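Bin picking cell, second-hand arm or new? Budget question

Workshop Automation > Buying and Budgeting

Stakimix
Jan 20, 2019
We're pricing up a small cell to take mixed parts out of a metal bin and put them on a belt. The arm is settled, a used KUKA from a dealer. What I can't settle is the rest of the money. Khoo quoted us 300 hours for integration and I think that's padded. Has anyone done it for less?

Plotero
Not padded. We went in thinking 155 and passed that before the gripper was sorted. Get the hours broken down by task and ask what happens if they run over.

Stakimix
They did break it down. A third of it is "cell trials". I don't see why I should pay for them to practise.

Suryani Mangundap
Because your parts are mixed. If it was one casting in a tray I'd agree with you. Put the arm lower on the list and spend on the gripper, cable dressing and spares. We bought a spare cable set in February last year for 1561 and had used it by the summer.

Bronitz
Disagree on the spares. Buy them when you need them. Our supplier gets cables to us in nine days and I'd sooner have the cash in the vision side.

Suryani Mangundap
Nine days with the line stood still costs me more than the cable. Depends what you make, I suppose.

Sutrisno Chong
With Suryani on this. Cables down in the bin are what I'd budget for. Have a look at how much is hanging off the end of the arm before you sign anything.

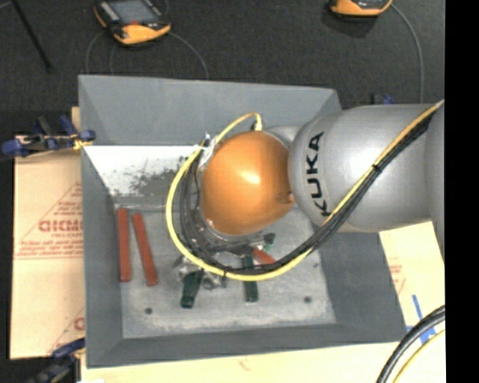 KUKA arm in the bin, yellow and black cables tied together by the gripper

Plotero
Is that a bought dress pack or just cable ties?

Sutrisno Chong
Ties and a bit of tape. A proper pack is on next year's list.

Bronitz
Fair enough, I'd pay for the pack. Still wouldn't stock spares.

Stakimix
Right, so dress pack goes in and I'll ask Khoo for a fixed price on the trials. Does anyone have a rough figure for the pack on a used arm? The dealer won't give me one until I've told him the reach.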